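Small bowls, how do you store them?

Fandden
14 February 2001
I have many small bowls and only one narrow shelf. Five of them are on a black table top now, spread out so I can choose.
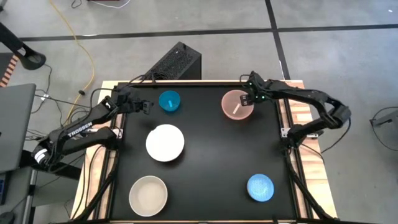
My question is simple - one stack, or side by side? The shelf is 56 cm wide.

Skarnis
One stack, the biggest at the bottom. I keep 14 like this.

Aguirre
I do not agree. My glazed ones got stuck together and one rim broke. Put paper between.

Fandden
Thank you both. I tried with two, the beige one inside the pink one. It sits a bit tilted.

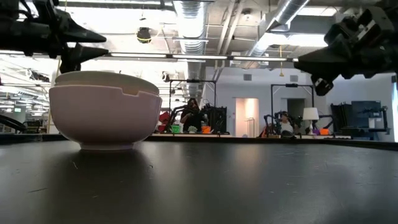

I would not put a third on top of this.

Skarnis
Then turn the inside one a little. Paper is too much work for every day.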